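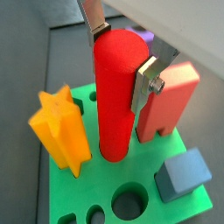

*Last changed: 12 September 2022*

## 4. Evaluation of the Tromwood insertion kit

### 4.1 What is supplied

The Tromwood kit is sold by Dmytriv as a ready-made peg insertion task for small robot arms. The version we reviewed came with a green sorting board, a set of coloured blocks, mounting hardware for a wrist camera, and a licence for the Pekov control software. The arm and gripper are bought separately. Dmytriv also offers a paid set-up visit, which we declined in order to see how far a lab could get with the printed guide alone.

The guide is short and mostly clear. The section on camera calibration assumes a newer release of Pekov than the one in the box, and two of its menu names no longer match. The support desk answered our email the next morning with a corrected page. After that, calibration went through on the first attempt and did not need to be repeated during the review.

### 4.2 Procedure

All trials were run at our Grinurville lab by the same operator, Brenda Sugden. The cylinder was chosen as the main test piece. It has no preferred rotation about its long axis, so a missed insertion can be put down to position or tilt. The star prism needs the right rotation as well and was used in a shorter second series.

For each cylinder trial the gripper closed on the piece near its top, carried it to a point above the target hole and lowered it under force control. The other blocks were left standing in the board. We kept them there on purpose, as the fingers then have to work in the gaps between neighbouring pieces, and this is where we expected a packaged product to have trouble.
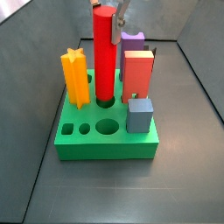 A trial was scored as a success if the piece was seated and released with no help from the operator. If the software reported an excessive contact force it was allowed to back off and try again once. A second report ended the trial. Pieces that leaned against the rim of the hole were scored as failures even where a light push would have seated them.

We ran 400 cylinder trials with the default settings. The star prism series was limited to 195 trials by the time left on the loan agreement. Between blocks of trials the operator checked the finger screws and wiped the contact pads, as the guide recommends.

### 4.3 Observations

Most cylinder failures happened at the moment of release. The piece had entered the hole, but one finger opened slightly ahead of the other and pulled it to the side. Slowing the opening speed in Pekov reduced this, at a cost of almost 30 per cent in cycle time. We would have liked the slower speed to be the default.

The wrist camera was good for judging the gap between the bottom of the cylinder and the board (Figure 1). It was less useful for tilt, as the steep viewing angle foreshortens a long piece. The fixed camera gave a better reading of tilt, though the fingers and the piece itself can hide part of the board. Pekov accepts both streams but uses only one at a time for correction, and the operator has to choose which before a run begins.

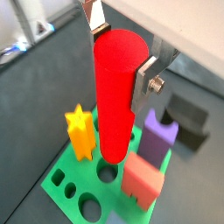 **Figure 1.** Cylinder held above the large round hole, wrist camera view.

The star prism was harder, as expected. Small errors in rotation left it resting on top of the board, and the retry routine moves the piece sideways without turning it. Dmytriv told us that a rotational search is planned for the November release. We have not tested it.

The kit is covered for 6 months, including the finger pads. We replaced one pad during the review, and the job took a few minutes with the hex key supplied.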